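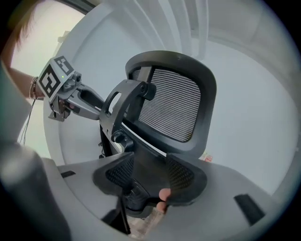

Re: [idwood-workshop] Plukberg hand grippers, which job next?

We use cookies to remember your archive settings. By browsing the list archive you agree to this. Accept / Manage settings

To: idwood-workshop list
Subject: Re: Plukberg hand grippers, which job next?

Hi all,

Sorry for the slow reply, I wanted to get a proper go at the chair before I wrote back, and then I had a proper go at the chair and didn't want to stop! So this is long. Skip to the wiring bit if you only care about the wiring.

First, for anyone who joined after March: Plukberg is the pair of hand-held grippers we've been building on the back bench. You hold one in each hand and do a job with them, and the cameras record what the grippers see. Later on (the hopeful part) the little bench arm gets to learn the same job from the recordings. We're at the "do a job with them" stage and I am having the best time.

My answers are in between the quoted bits.

> I've read back through the thread and I think we've got the hardware to a
> point where we should stop adding to it and start using it. The pegboard
> job was fine for a first try but it's dull, everything is flat and faces
> the same way. What would be a good second job? My vote is something with
> a real object in it that isn't made for robots. Folding a drop sheet?
> Sorting the screw drawer?

The chair! I know it wasn't on your list. It's the black office one with the mesh back, and I reckon it's a great job because nothing on it is square. There's the arched lumbar bracket with an oval hole through the top part of it, a round knob where the bracket meets the back frame, and another knob down low near where the back joins the seat. You can come at the bracket from either side. You can get it wrong from either side too, which I have done plenty.

The other thing I like is that it makes you use both hands. One gripper goes for the bracket and the other has to get itself somewhere useful, and you very quickly find out that your elbows are in the way. With the pegboard I could have put one hand in my pocket.

I'd leave the drop sheet for later. Cloth is lovely but you can't tell when you've finished, and I'd like our first proper set to have a clear end to each go. Screw drawer I'd be keen on, except the finger tips are too fat for anything smaller than a coach bolt. If someone wants to cut a thinner pair, please do, the drawings are in the usual folder.

> Are the wide lenses worth keeping? Everything I record looks like it was
> filmed from inside a fishbowl and I find it hard to judge distance when I
> watch it back.

Keep them, please! I was on your side of this until the chair. Tip it over so you're looking up from below and behind, get the camera in close, and you can still see the whole backrest, the underside of the seat, the gas lift and the other gripper coming in from the side, all in one go. With the old narrow lens I'd have had a very nice picture of mesh.

It does bend things. The room goes round like the inside of an egg and the walls curl over the top. But the bending is the same every time, so it can be sorted out later with the lens numbers, and you can't get back something the camera never saw. I did the lens check again with the dotted board and I'm happy with it. Same settings for both cameras, please don't twist the focus rings, I've put a dab of paint across each one so we'll know.

You're right about distance though. What helped me was to stop looking at the clip as a picture and just watch the finger tip against one thing. I pick the edge of the oval hole and watch only that.

> How are the markers going on the cubes? Mine kept dropping out whenever I
> turned my wrist.

Much better with the cube. The old flat tag only worked when it faced the camera, and the cube nearly always has something to show. In the view I've been staring at most, one gripper's camera is looking across at the other, and two of the black and white squares on the white cube are showing at once, on different faces. That's just what we were after.

A few things I learned the hard way about the markers:

- Matt paper only. The glossy sheet looked smarter and was useless under the strip lights.
- Leave a clean white border. I trimmed one tight to the black and it never got found again.
- Every face needs its own number, and the left and right cubes can't share any. I printed the same sheet twice (yes, me) and spent an evening wondering how one hand had jumped to the other side of the chair.
- Glue the corners down well. A lifted corner is enough to tip the answer.

The little green light on the cube can stay where it is. I was worried it would upset the tracking, sitting close to a marker, and I can't find any sign of that.

> What do we do about the cables? Mine hooked on the vice.

Right, wiring. Each gripper has 2 metres of the thin black stuff, and I now think that's too much for chair work. A bit of it hangs down under your wrist no matter what, and it finds the chair's underside frame like it's been invited. Things I've tried:

1. Up the sleeve. Works, but it's hot and you look like you're wearing a puppet.
2. A hook and loop strap at the elbow. This is the winner so far. Strap it loosely, bend your arm all the way, then tighten. If you tighten it with your arm straight you'll pull the plug out the first time you reach for your ear.
3. Overhead, on a bungee from the rafter. Great when you stand still. I don't.

If anyone has a short right-angle plug that fits the Baltel boards, I would happily swap you a jar of chutney for it. The straight ones stick out just far enough to catch a table edge. I'm on my second board for that reason, and the second one is only working because I've hot glued the socket.

On bracelets, watches and sleeves: wear what you like. I did ask myself whether we should all have bare arms for recording, and I've come down on no. If the arm can only learn from people who took their beads off, it hasn't learned much. Hair's the same, tie it back if it's getting near the knobs or bolts, otherwise leave it.

> Last thing. How many goes do we need before it's worth trying to train
> anything? I've seen people throw around numbers like 2,000 and that sounds
> like a lot of evenings.

It is a lot of evenings! I don't think we need 2,000 for one chair and one bracket. We've got 186 saved from the chair so far and I'd like to try a training run on just those, to see what it does. If it's hopeless we'll find out cheaply. I'd call 8 of those bad, and I've moved them to their own folder instead of deleting them, in case somebody wants to see what a bad one looks like.

The bad ones are bad for boring reasons. In three of them I pushed on the seat with my own fingers to steady the chair. Using a helping hand is fine if it's there every time, but when it only turns up now and then the recording has something in it the arm can't copy. So we need to choose. Either someone steadies the seat in every go, or we clamp the base and keep fingers off it. I lean towards clamping. The chair rocks more than you'd think when it's tipped over, and I'd love to see a cradle made from offcuts, if somebody has the bandsaw booked anyway.

How I'm running each go at the moment, so we all do it alike:

- Chair down first, then markers checked on both cubes, then record.
- Start with both grippers open and held well clear, count to two in your head.
- Do the move at a pace you could keep up while talking.
- Finish open and clear again. Don't put a gripper down before you've stopped the recording, the bump messes up the last part.
- Say out loud if it was a good one. The sound gets saved and it makes sorting so much quicker!

The finger pads could do with some love too. The long slot in the finger is great for shifting the pad up and down, but the screws work loose and then the pad swings. I've got a drop of thread lock on one side and nothing on the other as a test. Please don't "fix" the other one for me until I've worn it out.

I'll be at the Hinojosa Street shed from six in the evening most of this month, and the grippers live in the grey tub under the soldering bench, with the chargers. Come and have a go even if you've never touched the project. It takes a few minutes to get used to having pincers for hands and then you won't want to give them back. Kids are welcome with a grown-up, the grip is a bit of a stretch for small hands but they get there.

One question back to you: did you keep the springs from the first trigger? The new ones are stiffer and my thumb is sore by the end of the night. If the old ones are still in a drawer somewhere, I'll come and collect them.

Cheers,
back bench, Plukberg end

Recent messages on this list

- Bandsaw blade, which tooth count for offcuts?
- Re: Strip lights flickering over the back bench
- Baltel board sockets, repair or replace?
- Free to a good home: box of stepper motors, mixed
- Re: Re: Who has the good calipers
- Hinojosa Street shed, key box code changed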